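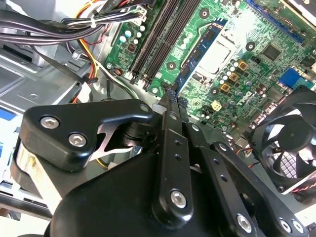
Peut-on confier à un bras robotisé le démontage d'un ordinateur de bureau sans le reprogrammer à chaque modèle ? En partie : le kit Kekorex prend en charge les barrettes mémoire et les connecteurs accessibles par le dessus, et laisse à l'opérateur tout ce qui se visse, se plie ou se coince.

Accueil | Dossiers | Essais | Agenda | Newsletter

Rubrique : Robotique & atelier

Kekorex à l'essai : la dépose de composants, unité par unité

Le reconditionnement informatique est resté un métier de main. Les tours arrivent par palettes, de générations différentes, avec des faisceaux disposés au gré des interventions précédentes. C'est à ce marché que s'adresse Konedix avec le Kekorex, un kit composé d'une pince à deux doigts, d'une caméra de poignet, d'un contrôleur et d'une bibliothèque de gestes. Le bras n'est pas fourni. Nous avons suivi le matériel dans l'atelier Peltgate, qui l'évalue depuis juillet sur des tours de bureau à carte mère verte de marque Dell.

La mise en service demande 48 heures, dont une bonne part pour l'étalonnage de la caméra. Le contrôleur s'alimente en 24 V et se loge sous l'établi. Kobina Quaye, responsable technique de Peltgate, a monté l'ensemble seul, notice en main. « La mécanique se règle en une matinée. L'éclairage, c'est autre chose : un dissipateur en métal brossé renvoie la lumière droit dans l'objectif et le repérage décroche. »

L'interface affiche la vue du poignet en continu. L'opérateur désigne une zone, choisit un geste et valide l'approche. Le logiciel découpe l'intérieur du boîtier en régions : alimentation, cage à disques, socket, mémoire. Dans une tour ouverte, la plus étendue reste la carte mère, mais la plus délicate est la bordure où passent les fils. Un faisceau jaune qui forme une boucle au-dessus du châssis, même tenu par un collier blanc, constitue un obstacle déformable que le modèle géométrique ne connaît pas.

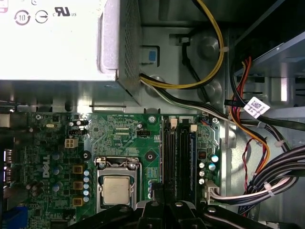
La pince

Les doigts sont portés par des biellettes noires, assemblées par des vis à six pans creux. Les mors crantés accrochent correctement le chant d'une barrette. L'encombrement du corps de pince est le premier reproche : large et arrondi, il masque une partie du champ de la caméra lorsque l'outil descend. Konedix compense par une vue mémorisée, prise plus haut, que le logiciel superpose à l'image courante. La solution fonctionne tant que le boîtier ne bouge pas. Nous conseillons un bridage ferme, absent du kit.

L'ouverture se règle par paliers et l'effort de serrage est limité par le logiciel. Pour les barrettes, Peltgate travaille avec la valeur d'usine. Pour les connecteurs multibroches, l'atelier l'a relevée, au prix d'un marquage léger du plastique. La notice reste muette sur ce point.

Les gestes

La bibliothèque livrée couvre l'extraction de mémoire, la dépose d'un connecteur d'alimentation et l'écartement de câbles. Le premier geste est le plus abouti. Il suppose toutefois que les verrous des slots aient été ouverts à la main, étape que la fiche commerciale passe sous silence.

L'écartement de câbles appelle davantage de réserves. Une nappe plate et large se repousse sans difficulté. Les fils rouges, jaunes et orange de l'alimentation, plus souples, reviennent souvent à leur place dès que le doigt se retire. Quaye a fini par écrire sa propre séquence, avec un point d'appui contre la paroi du boîtier — une heure de travail, que l'éditeur de trajectoires rend assez simple.

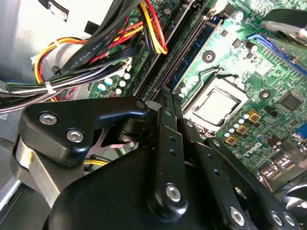 Cadence et suivi

Peltgate a passé 1146 tours sur le poste depuis l'installation. Sur ce total, 745 ont été traitées sans reprise manuelle après l'ouverture des verrous. Les autres ont demandé une intervention, le plus souvent pour un faisceau mal placé ou un connecteur grippé. Le journal enregistre chaque arrêt avec l'image du poignet correspondante, ce qui facilite le tri des causes. L'export se fait en CSV, sans passerelle vers les logiciels de gestion de stock.

Face au kit concurrent de Zeleke, plus compact mais limité à la mémoire, le Kekorex a pour lui l'éditeur de trajectoires et des pièces d'usure vendues au détail. Les mors se remplacent sans démonter les biellettes. Konedix propose le kit à l'achat ou en location, maintenance comprise dans le second cas. Peltgate a choisi la location et doit décider de la suite en juillet.

Essai publié le 7 mars 2022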